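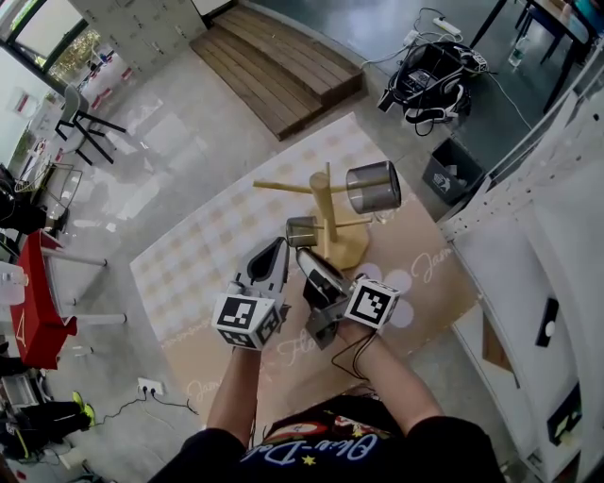 Plondesholm Home and Household Help
Storage and Kitchens

Mug tree leans and turns when the big steel cup is on it. Where should it stand, and how do I load it?

Asked August 11, 2020
Viewed 1,386 times
2 answers

We share a large room on the edge of Plondesholm and I have ended up in charge of the drinks things. We used to get through a lot of paper cups. I bought a wooden mug tree from Um, the homeware shop in Flurport, and we now use stainless-steel cups on it. It is pale wood, a round post on a flat eight-sided base, with four pegs. The cups are two sizes, and the larger one usually goes on the upper right peg with the smaller one lower down on the other side.

My problems are these. When the larger cup is taken off in a hurry the whole thing twists round, and once it went over. The base is flat underneath with no feet and it slides on anything smooth. The pegs are also starting to feel loose. One of them turns if you twist it by hand.

I also don't know where it ought to live. It has been on the floor, on a chair and on various tables. I would like a fixed spot near the water so that people put the cups back.

Things I have thought of: gluing the base to a bigger board, screwing it to a shelf, or giving up and using a tray. I would like to be able to pick it up and carry it to the sink, so I would sooner not fix it down for good.

Edit — here is the water end of the room.

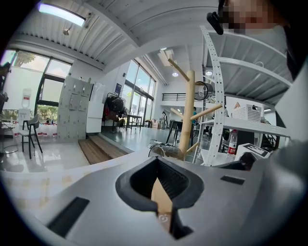
Water dispenser by the window, with the chair next to it and the lockers to the right.

The chair is the only thing to put cups on at that end, and people want to sit on it. The bottle packs are kept on the floor there and I can't move them far. The floor is glossy and raised, with wooden steps down from it, so I don't want anything that could roll off towards them.

2 comments on this question

How thick are the pegs? It makes a difference to how you fix the loose one.

They are 12 mm where they go into the post. I measured with a ruler, so don't hold me to it.

Accepted answer (14 months' membership, Flurport)

I have the same sort of tree and had the same trouble with it. It is made for light china mugs of one size, all hung at once, so that they balance. With one heavy cup on one side there is nothing to hold the other side down.

Loading first. Put the heaviest cup on the lowest peg you have. Yours goes on an upper one, and that is the worst place for it. Put the next heaviest on the peg opposite. If you have only two cups out, use opposite pegs and leave the others bare. When you take one off, lift it up a little before you pull, and hold the post with your other hand. People won't do this if you don't tell them.

For the sliding, get a sheet of self-adhesive cork or thin rubber from a hardware shop. Stand the tree on it, draw round the base with a pencil, cut just inside the line and stick it on. Clean the underside with a damp cloth first and let it dry overnight. I used felt to begin with and it was worse than bare wood.

If it still tips, add weight. I screwed a thin steel plate under mine, with short screws so they didn't come through the top, and put the cork over the plate. It still lifts with one hand.

For the loose peg:

Pull it right out. If it won't come, leave it alone and run a little thin wood glue round the joint.
Scrape the old glue off the end and out of the hole. A small round file is good for this.
If the peg is still a snug fit, put wood glue in the hole and push it home.
If it is slack, wrap one turn of thin wood shaving round the end, glue that, and push it in.
Check the angle against the other pegs, wipe off what squeezes out and leave it until the next day.

Don't use a nail. I have seen it done and it splits the post.

As for the place, I would put a narrow table next to the dispenser and move the chair along. Waist height or a bit under. It wants to be the first flat surface you reach after filling a cup. Have a raised edge round it, or a tray with a lip, and then a dropped cup stays on the table and you needn't worry about the steps.

Comments

Cork is on and it has stopped sliding. The peg was slack, so I did the shaving. It took me two goes to get the angle. Thank you.

Would the steel plate rust? Ours gets carried to the sink with wet cups on it.

Mine has a coat of paint. Stand the cups on a cloth for a minute before you hang them and there is not much water to worry about.

Second answer

Just get a tray. Steel cups don't break so there's no need to hang them. We have a Drirnel one with a mesh bottom and it's fine. Upside down, job done. Trees collect dust anyway.

Comments

A tray takes up more of the table, though, and we lost ours under paperwork within a week.

Upside down on a solid tray they go stale inside. Mesh is all right.

From the person who asked — I am keeping the tree, but I have bought a small tray with a lip to go underneath it. I am still looking for a table narrow enough for that end. If I find one I will add the size here. I had hoped to have it done by October.

Related questions

Getting tea stains out of stainless steel
Can you oil a wooden mug stand, and with what?
Keeping bottled water packs off a shiny floor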